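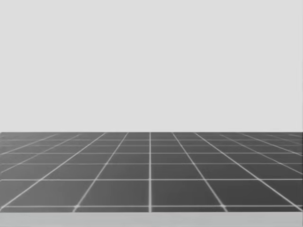
How much flour do you need to get a sourdough starter going from scratch? Less than you'd think - one 1000 g bag of wholemeal rye saw me through the whole thing, with enough left over for a batch of crackers.

I've been meaning to write this up since January, when I began my first starter in a jam jar on top of the fridge. It is now July 2021 and that same starter is still with me, fat and bubbly and smelling of apples, and I've become the kind of person who talks about it at other people's dinner tables. Sorry, Lærke.

It began with a loaf. My friend Vibeke Þrastardóttir brought one round wrapped in a tea towel, still a bit warm, and we ate half of it standing up in the kitchen with far too much butter. It was dark and sour and chewy, and the crust made a proper racket when she cut it. I asked where she'd bought it and she laughed at me. The next morning I walked down to Hedegaard (the little grain shop in Plambridge, next to the shoe repairs) and came home with my bag of rye.

My way of doing it is very simple. Put a big spoonful of rye flour in a clean jar, add the same weight of lukewarm water, stir, and rest the lid on top without screwing it down. Every day after that, throw most of it away and feed what's left with fresh flour and water. That's it! I kept mine small, which saves a lot of flour, and I never saw any difference in the bread.

The first couple of days were thrilling. It puffed up so fast I thought I was a genius. Then it went completely flat and smelled like old socks, and it sat there sulking for the best part of a week. I very nearly binned it. Þórey Thorlacius, who bakes for the café on my road, told me to leave it alone and carry on feeding it, so I did, and one morning it had climbed right up the side of the jar and was pushing at the lid. I may have shouted.

So if yours goes quiet after a good start, please keep going. The early bubbles come from all sorts of things living in the flour, and the yeast you want takes a bit longer to get its feet under the table. Pink or orange streaks are another matter, and so is fuzzy mould. Bin it, wash the jar and start again.

Now for the bread itself. My everyday loaf is 500 g of strong white flour, 350 g of water, 100 g of lively starter and 10 g of salt. I mix it in the evening with my hands, which I love, all that squelching, and then fold it over on itself a few times while I'm pottering about. It goes in the fridge overnight and gets baked in the morning in a lidded pot, as hot as the oven will go. I take the lid off for the second half so the top goes properly brown.

My early loaves were terrible, by the way. One was so dense that Halldóra used it to prop the shed door open. I was baking too soon, with a starter that hadn't got its strength up, and I was cutting the bread the minute it came out. Wait until it's cool! I know it's hard. The inside is still setting and you'll get a gummy middle if you rush it (I still rush it).

Things I've bought: a plastic dough scraper, and I'd be lost without it. A set of Eritz scales, which replaced an old pair that jumped 2 g if you breathed near them. A cane proving basket, lovely to look at, though a mixing bowl lined with a floury tea towel did the job for months. I've been eyeing up the big Fosteo pot as well, but it's a lot of money and my mum's old casserole is doing fine.

And the leftovers! I keep a second jar in the fridge for all the bits I'd otherwise throw out. Once a week they turn into pancakes, or into those crackers, which are just spare starter, a glug of oil, salt and whatever seeds are in the cupboard, spread thin on baking paper and baked till they snap. Þórarinn next door gets a tin of them in return for feeding the jar when I'm away.

Next on my list is a proper seeded rye in a tin, the kind you slice really thin and eat with pickled herring. My tin holds 700 g of dough and Vibeke's recipe makes a good bit more than that, so there's some sums to do first. If anyone has a rye recipe that suits a small tin, pop it in the comments, I'd love to try it. Caraway welcome - raisins I'm less sure of.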